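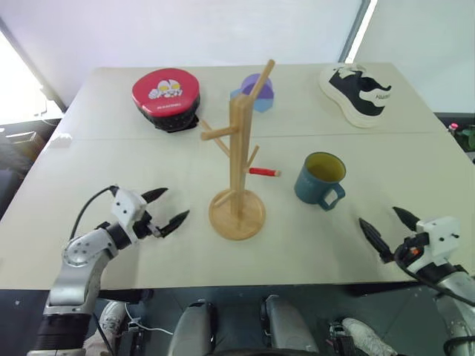 Unit 4: Static Stability of Freestanding Household Objects
Course notes, revised. Prepared by Nigel Cropper and Halima Mosoti

4.1 Scope

Unit 3 dealt with the centre of mass of a single solid body. In this unit the body is assembled from several parts and stands on a level surface under gravity alone. We want to know whether it stays upright when it is loaded unevenly, and how far it can be tilted before it goes over. Everything is treated as rigid. Flexing, creep and glue failure are left to Unit 6.

The method applies to coat stands, floor lamps, display racks, mug trees and music stands. Shelving fixed to a wall is excluded.

4.2 Terms

Support polygon. The smallest convex shape, drawn on the floor or bench, that encloses every point of contact. For a flat round base in full contact it is the circle of the base. For a base on three feet it is a triangle, even if the base itself looks round from above. Students lose more marks on this point than on any other in the unit.

Line of action. The vertical line through the centre of mass.

Tipping edge. The side of the support polygon about which the object would begin to rotate. For a circle, use the tangent perpendicular to the direction of the overhanging load.

Stability margin. The shortest horizontal distance from the line of action to the tipping edge. A margin of zero means the object is on the point of tipping. A negative margin means it will not stand.

4.3 Moments about the tipping edge

Take moments about the tipping edge, not about the centre of the post. Both give correct answers if carried through, but the second brings in the reaction force at the base, and its position is unknown until the problem is solved.

Let the empty stand have mass M, with its centre of mass over the centre of a circular base of radius R. A load of mass m hangs from an arm at horizontal distance d from the centre. If d is less than R, the load lies inside the support polygon and cannot tip the stand, whatever its mass. If d is greater than R, the stand remains upright provided that

M × R is greater than m × (d – R)

The acceleration due to gravity appears on both sides and cancels. The height of the arm does not appear at all. Height matters only once the stand is tilted or pushed, which is covered in 4.5.

4.4 Worked case

The Clollus stand used in the tutorial has a mass of 2000 g and a base radius of 100 mm. A load of 506 g hangs from one arm. Find the greatest value of d for which the stand remains upright.

At the limit:
2000 × 100 = 506 × (d – 100)
200 000 = 506 × (d – 100)
d – 100 = 395.3
d = 495.3 mm

The masses may be left in grams and the distances in millimetres, as both sides carry the same units. Rounding should be left to the last line. Where the result is to be used as a safe limit, round down, giving 495 mm.

Repeat the calculation with the same load but the base radius reduced to 80 mm. The limit falls to 396.2 mm. A reduction of one fifth in the base radius has lowered the permitted reach by the same fraction. This follows directly from the rearranged form

d = R × (1 + M/m)

in which d is proportional to R.

4.5 Tilt

Let h be the height of the combined centre of mass above the floor and s the stability margin. The stand can be tilted toward the tipping edge through an angle whose tangent is s/h before it passes the balance point. Raising the centre of mass reduces this angle. Adding mass to the base lowers h and increases the angle, and for an off-centre load it also increases s.

If s is 100 mm and h is 400 mm, the tangent is 0.25 and the angle is 14.0 degrees. Check that your calculator is in degree mode before starting the problem set.

4.6 Several loads

Loads on opposite sides of the post offset one another. Find the combined centre of mass in plan, using x and y coordinates measured from the centre of the base, then measure the margin from that point. The order of unloading must also be considered. A stand that is stable with all arms loaded may tip when one side is cleared first, and the worst arrangement is often a partial one. For a stand with n arms, each either loaded or empty, there are 2 to the power n arrangements; symmetry usually removes most of them.

4.7 Common errors

Using the diameter of the base in place of the radius.
Measuring d along a sloping arm. It is always the horizontal distance.
Taking the load to act at the middle of the arm when it hangs from the tip.
Omitting the mass of the arms where they are not arranged evenly.

4.8 Problem set

1. Derive the expression for d in 4.4 from the inequality in 4.3.
2. A stand rests on three equally spaced feet, each 100 mm from the centre. Show that the shortest distance from the centre to a side of the support polygon is 50 mm.
3. Repeat the worked case in 4.4 for the stand in problem 2, with the load hung in the least favourable direction.
4. For the stand in 4.4, find the load that brings it to the point of tipping when d is 300 mm.

Problem 3 is to be submitted with a labelled plan view. Solutions go to Marlina Ginting before the start of the Unit 5 tutorial – loose pages must be stapled.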